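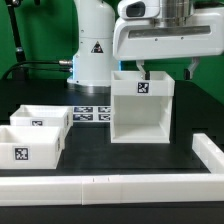 The sorting table with one gripper finger in the tall box.

About the Parkley Robotics Club

We are an after-school club at Parkley, open to students from all grades. The club began with 7 members and one borrowed classroom. It now has 30, and we meet in the old drafting room on the second floor.

Most of our year goes into the Hevmont Sorting Challenge. Teams program a robot arm to move small parts between bins and are scored on accuracy first, time second. The printed square markers tell the software where each bin is - a team that reads them badly loses points fast. In December we placed fourth out of 11 schools at the Nenmont round. 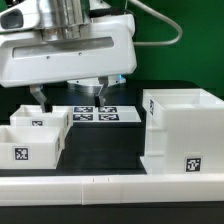
Fingers open over the table, with the four-marker plate on its black stand.

New members start with measuring and marker printing, then move on to code. You don't need any programming experience. Dues are $175 for the year and cover competition fees and a shirt. Fee help is available through the school office.

Sign-up for the spring term closes 18th January. Forms are at the office.

Comments

tmk_04: Can eighth graders join or is it high school only?

Parkley Robotics: All grades, eighth included.

gearbox mom: Do the dues cover the bus to Nenmont?

Parkley Robotics: No, the bus is separate - we send that form home later.

aerts fan: See you at the next round. Aerts is bringing two teams.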